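Main page | Contents | Random article | Help

Ribbed band

A ribbed band is a strip of stretchy knit fabric sewn to the waist, cuffs, or neck of a garment. It is one of the cleverest small parts in everyday clothing: columns of knit and purl stitches stand side by side, fold in like a tiny accordion, and spring back when let go! A band cut shorter than the opening it joins pulls the main fabric into gathers, giving bomber jackets and joggers their wonderful puffed shape.

Folding

Garments with ribbed bands fold beautifully on a bed. Lay the piece flat, smooth the body out from the seams, and leave the ribbing relaxed. Stretching it to match the wider fabric only makes the fold spring open. Sweatpants are usually halved lengthwise first, then folded from the cuffs up toward the waist. 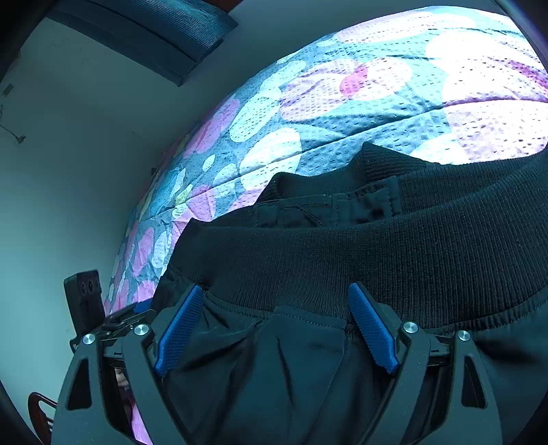 Page last changed: June 24, 2019

Black ribbing on a black garment is a lovely case, the fine vertical lines standing out beside smooth fabric of the same color.

Related articles
Cuff
Drawstring
Purl stitch
Seersucker
Waistband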